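Muchen Zheng would like everyone to stop buying dehumidifiers

The first thing Muchen Zheng did when I sat down in her office in Wedport was ask how many gadgets I had bought for my basement. I admitted to a dehumidifier, a moisture meter and a small fan that clips to a pipe. She wrote all three down, which made me feel like a patient.

Zheng inspects old houses for a living. She has a waiting list and a reputation, among the contractors I called, for costing them work. Her view is that most of the money spent on damp basements is wasted, and that the companies doing the spending on your behalf know it. I went in doubting her. A person who sells inspections has her own reasons for telling you that the other fellow's product is junk.

"Sure," she said when I put that to her. "I charge 500 dollars. If you want to call that a sales pitch, go ahead. But I only get paid once, and the pump company wants to come back every spring."

Her argument is simple, maybe too simple. Water in a basement mostly comes off the roof. It runs down a gutter that is clogged or tilted the wrong way, drops beside the wall, and soaks in. Fix the gutter, move the downspout, pile some dirt so the ground slopes away, and wait. She tells clients to wait through a full season of rain before they sign anything.

I asked what happens to the clients who wait and stay wet. She was quiet for a bit.

"They're annoyed with me," she said. "Some of them have a real groundwater problem, and I've cost them a season. I don't love that."

It was the most convincing thing she said all morning, and it also left a hole in her case. She keeps no record of how often her cheap fix works. She believes it works most of the time. The pump salesmen believe the same about their pumps, and they have brochures.

So I called one of them. Brijesh Chauhan has sold interior drains in the Drundamside area for years, and he was more patient with my questions than I expected. He agrees that gutters matter. He also says that by the time people call him, they have usually had a ladder against the house already.

"She sees the ones with leaves in the gutter," Chauhan told me. "I see the ones who cleaned the leaves out and still have a wet rug. We're both right about our own customers."

I asked him how many of his quotes end with him telling the homeowner to keep their money. He laughed and said he'd have to think about it. He had not thought about it by the time we hung up.

Zheng's other target is the moisture meter, the kind with two pins that you push into wood. Hers sits in a drawer. She says people push the pins into concrete, get a scary number, and call somebody. The meters sold for wood are set up for wood, and the number you get from a basement wall doesn't mean much except when you compare one spot to another on the same wall. She would sooner you taped a square of plastic to the floor, left it, and looked at which side got wet.

I had heard of the plastic trick and always assumed it was folklore. It is a rough test, and Zheng admits it misses things. A cold slab can collect water from summer air on the top side and make an honest floor look like a leaking one, or the other way around if you tape it badly. "Use good tape," she said. "People use the blue painter's stuff and then call me to say the test failed."
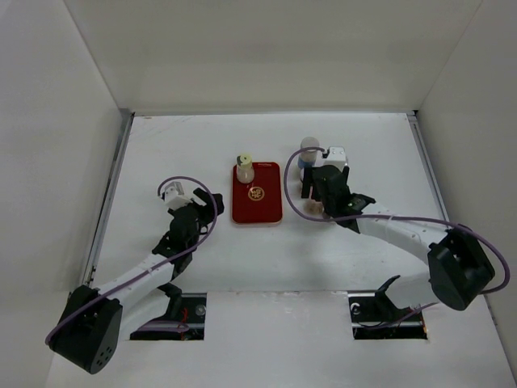

Should a homeowner run a dehumidifier in the summer at all?

Run one if the air is the problem, Zheng says, meaning the floor sweats in July and is fine in cooler months. Keep the windows shut while it's on. If a wall is wet after every storm, the machine is only drying the water that keeps coming in, and you're paying the power company for the privilege.

That seemed sensible to me, and a good deal milder than her opening line. When I pointed this out she shrugged. She is against the machine as a first purchase. As a second or third purchase she has no quarrel with it, and there is one in her own cellar, which I learned only because her office mate Ngọc Lý mentioned it on her way to the printer.

"It came with the house," Zheng said.

Lý handles the reports, and she was less sure than her colleague about nearly everything. She thinks the one-season wait is too long for a family with a bedroom downstairs. She also thinks paint-on sealers get an unfair beating. Zheng calls them makeup. Lý has seen two houses where a sealer on a block wall held up well, though in both the outside grading had been done first, so who can say what did the work?

I'd hoped somebody would settle the question of mold sprays. Neither would. Zheng thinks most are a waste on bare concrete, and Lý said she'd scrub first and find the water before spraying anything. Both got impatient with me when I asked about a brand.

I went home and looked at my gutters. One downspout empties 4 feet from the wall, which Zheng had called decent, and the other lets go right at the corner where my fan is clipped. I bought an extension for it at the hardware store. The corner was still damp after the next rain, and the one after that was too light to tell me anything. The dehumidifier is still plugged in. Zheng says to give it the season, and Chauhan has offered to come by for a free estimate.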